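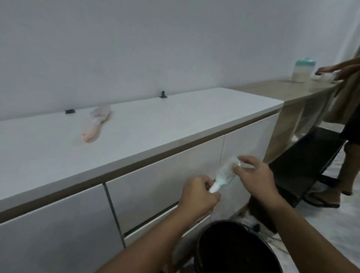
4.2 Clearing brushes before a Zumau shift

The Zumau sorts, trays and counts your grooming tools. It does not remove hair. Hair remains a human responsibility, and the Skasard update of May has not changed this, whatever the brochure hinted.

1. Press PAUSE and wait 18 seconds. The arm likes to finish its thought.
2. Take one brush at a time. Hold it by the handle and loosen the hair with your free fingers, working from the edge of the head.
3. Pull the clump out whole if it will come. If it won't, see 4.3 and cancel your lunch.
4. Lay the clean brush in the tray, bristles up.
5. Press RESUME after 6 brushes. A seventh will be treated as an intruder.
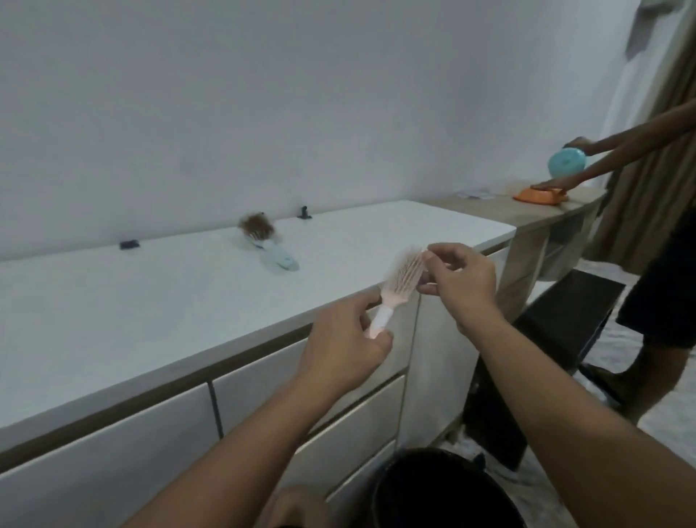
Fig. 4-2. Pulling hair from a paddle brush (step 2).

Note: Staff who used to sort and clean now only clean. Rosters at the Zeltedley site were redrawn to suit, and job rotation every 70 minutes is recommended. Fingers get sore and so do tempers.

CAUTION: Do not feed uncleaned brushes to the unit. It will log each one as a new species of tool, and the log holds 1000 entries.

Unit still paused? Go to 4.4, Pumphrey reset.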